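okay so a few of you asked how the bread thing is going. Long thread because I have had two coffees and the dough has another hour in the fridge

**1/** Background for new people: I've been baking sourdough since last April, on purpose, every week, in an apartment kitchen with an oven that runs hot on the left. I am not a professional. I have sold exactly zero loaves. I give them to my neighbors and to my sister, who slices them wrong (hot! she slices them hot!) and I've let it go, mostly

**2/** The starter is called Escobar. It came with that name. I got it in a jam jar from Alcides Echeverri, who taught the weekend class I took at the Clikham community kitchen, and he got it from a woman he used to work nights with, and past that the trail goes cold. I've been told it's older than me. I've also been told it was started in a dorm room. Pick whichever you like

**3/** What Escobar eats: 50 grams of flour, 50 grams of water, once a day, usually right before I brush my teeth so I don't forget. On weeks when I'm not baking it goes in the back of the fridge and I feel guilty about it and it is completely fine

**4/** I was a mess about feeding at first. I had a spreadsheet. I had an alarm that said FEED HIM. I called my mom from the grocery store because they only had bleached flour and she said sweetie it's paste

**5/** (the bleached flour was okay for one week, by the way. A little sluggish. Back to normal after two feedings of the good stuff)

**6/** Flour talk, skip this one if you don't care. I buy bread flour from Okitz, which is the mill a couple towns over with the terrible parking lot. Their whole wheat is coarse and kind of sweet and I use it for 20 percent of the dough. I tried going up to half and got a brick. A tasty brick! We had it as toast for days. But a brick

**7/** Rye I go back and forth on. A spoonful in the starter wakes it right up. In the dough itself it makes everything sticky and I end up with it in my hair somehow

**8/** My current recipe, since that's what people keep messaging me for:

- 400 g bread flour
- 100 g whole wheat
- 350 g water, plus a splash more if it feels stiff
- 100 g starter
- 10 g salt

It's not fancy. It's pretty much the class recipe with the water turned down, because I can't handle the really wet doughs and I've made peace with that

**9/** Mix everything but the salt, leave it alone for half an hour, go do something else. I do dishes. Then salt, squish it through with wet hands, and fold it four times over the next two hours. Folding is just grabbing one side, stretching it up and flopping it over. If you're watching a video where someone does it beautifully, close the video

**10/** Then it sits. This is where I ruined my first I-don't-even-want-to-say how many loaves. The recipe said four hours, so I gave it four hours, in January, in a kitchen where I was wearing a hat. Flat as a plate. Dense, gummy, kind of gray in the middle

**11/** What fixed it was a straight-sided container with a piece of tape on it. Tape at the level where the dough starts, then wait till it's gone up by half or a little more. In winter that was nine hours. In July it was under four and I nearly missed it because I was on the phone with the insurance people

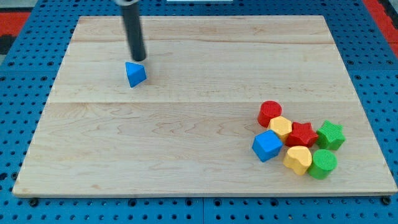

**12/** Do you have to use a banneton, or will a bowl work?

A bowl works great. Line it with a dish towel, rub rice flour into the towel (regular flour sticks, rice flour doesn't), and put the dough in seam side up. I used a cereal bowl and a towel with roosters on it for months, and the only thing I missed out on was the pretty spiral pattern

**13/** Shaping I'm still bad at. Alcides can do it in five seconds with the side of his hand while telling you a story about his truck. I chase mine all over the counter. What helps is less flour than you think, and a bench scraper, and quitting while you're ahead. If you keep tightening it the skin tears and then you've got a whole different problem

**14/** Overnight in the fridge. I know some people do it all in one day and I respect it. But cold dough is so much easier to score, and it tastes better to me, a little more tangy, and also I like going to bed with the hard part over

**15/** Baking! Dutch oven, preheated until it's honestly kind of scary. Twenty minutes at 475 with the lid on, then lid off, down to 450, another 20 or until it's darker than you're comfortable with. Then leave it in two more minutes. I pulled everything too early for my whole first year and they were all pale and leathery

**16/** My Dutch oven is a Utus, secondhand, missing the knob on the lid. I put a drawer pull on there. It gets extremely hot. Oven mitts, both hands, every time. I have a scar shaped like a comma from the one time I thought I'd just be quick

**17/** Is it done? The thermometer people say look for somewhere between 205 and 210 in the middle. The knocking people say knock on the bottom and listen for hollow. I do both and then worry anyway

**18/** Okay, the money part. Somebody in the replies last month said homemade sourdough is a rich person hobby and I got curious and went through my receipts. Flour and salt for the past year came to 97 dollars. The class was 28 because they do it pay-what-it-costs at Clikham. The Dutch oven was a trade for a floor lamp. I'm leaving out the gas bill because I do not want to know

**19/** You can also spend 3000 dollars on this, there's a countertop deck oven that I've looked at more times than I've looked at my own retirement account. I'm not getting it. I don't have the counter. I've measured

**20/** Things I bought and don't use: a lame with a curved blade (I use a plain razor blade held in my fingers, carefully), a dough whisk that looks like a coat hanger, a starter jar with a built-in thermometer strip that fell off in the sink. The dough whisk is up for grabs if anyone local wants it

**21/** Things I'd buy again tomorrow: a digital scale, the bench scraper, a real bread knife. I held out on the knife forever and was just sort of crushing my loaves with a steak knife like an animal

**22/** Discard! Everybody asks. I keep it in a jar in the fridge and when it gets to 300 grams I make crackers. Discard, melted butter, salt, whatever seeds are in the cabinet, spread it super thin on parchment, 325 until it's crisp all over. Check it at ten minutes and score it with a pizza cutter then, because if you wait till the end it shatters everywhere. My upstairs neighbor has asked me for these specifically, and has never once asked for bread, and I'm trying not to read into it

**23/** Pancakes are good too. Waffles are better. I made discard brownies and I don't think they needed it, they were just brownies with a secret

**24/** If your starter smells like nail polish remover, it's hungry. Feed it twice in a day and it'll come around. Dark liquid on top, same deal, pour it off or stir it in. If it's pink or orange or fuzzy, throw it out, jar and all, I'm serious. That's why I keep a backup dried on parchment in an envelope in the freezer. The envelope says ESCOBAR DO NOT OPEN and my sister thought it was legal papers

**25/** Freezing the bread itself: slice it first once it's all the way cool, bag it, squeeze the air out. Goes right from the freezer to the toaster. I was snobby about this for a while and I was wrong, it's the reason I don't eat an entire loaf in a day and a half anymore. (I still do sometimes)

**26/** What I'm trying next is an olive and rosemary one. The first attempt had giant caves wherever there was an olive. Someone at class told me to pat the olives dry and put them in at the second fold, so that's the plan for this weekend's dough. If you've done olives and have opinions about chopped or whole, please tell me before I get to the folds

**27/** Also looking for a good sandwich loaf that uses starter only, no packet yeast. Soft crust. My nephew will not eat "the loud bread"

**28/** timer's going off, gotta go turn the oven on. Will post the crumb later if it's not embarrassing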